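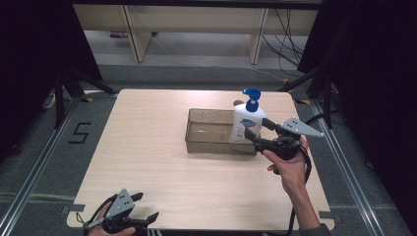 What is the difference between a demonstration and a rollout?
A demonstration is a recording of a task done by a person, with the motion, gripper opening and camera views stored together. A rollout is the same task attempted by the trained policy on the arm. The first is training data, the second is a test.

Course handout 2: Notes on the visit to the Endale lab
Prepared by Tiruwork Jemal. Corrections to Berhanu Ejigu before the April review session.

1. Purpose of the visit
The visit covers the collection side of the course project. Lectures up to this point have treated the dataset as given. At Endale you will see how an episode is recorded, checked and accepted or thrown out. Policy training is covered in handout 3 and will not be demonstrated.

2. Equipment
Collection at Endale is done with hand-held grippers, one in each hand. The operator grips a pistol-style handle. A perforated metal plate is mounted on top of each unit, and a cable runs from it. The lab calls the pair Zima and labels the units L and R. Do not swap them between hands – the calibration files are stored per side.

Recording is handled by a program called Tiltitz. It writes one file per episode and refuses to start if either stream is missing. Head-view video is stored as a third stream and shares the same clock.

3. The tabletop task
The task shown to visitors uses a pump bottle standing in a shallow translucent tray on a light wooden table. The target is the bottle. The tray is part of the workspace and is left where it is.

Points to watch for:
Approach direction. The right gripper comes in from the side of the bottle, with the two fingers near its body before they close. Coming in from above would bring the fingers into contact with the pump head.
Tray wall. The walls are low, but a finger that comes in at table height will strike them. The tips have to clear the wall first.
Idle hand. The left gripper rests near the front edge of the table when it has no part in the motion. It is still being recorded. Drift in the idle hand ends up in the data like any other motion.
Transparent and glossy surfaces. The tray is translucent, and its bottom looks glossy or holds a little clear liquid. Depth estimates on such surfaces are poor, and the course project should not rely on them.

4. Episode rules
An episode starts with both grippers open and held still for 2 seconds. It ends the same way. Anything said or adjusted between episodes is outside the file. If the operator regrasps, the episode is kept and tagged. If the bottle falls, it is kept in a separate folder and is not used for the baseline.

The full Endale set has 4,000 episodes. The course subset, named Elance, has 110, all from the tabletop task. Use Elance for the assignment. Results on the full set will not be graded, as not all groups have the storage for it.

5. Conduct in the lab
Stay on the carpet outside the aluminum rails while recording is in progress. The tape marks on the floor and table are position references; do not lift or step on them. Keep clear of cables. Questions are taken between episodes.

6. To hand in
One page per group, plain text. State which stream you would drop if only two could be kept, and what the policy would lose. Describe one failure you expect from a policy trained on Elance alone when the tray is moved toward the near edge of the table. Give the reasoning in terms of the recorded data – a general remark about generalization will be returned unmarked.

Reading for the next session: handout 3, sections 1 and 4.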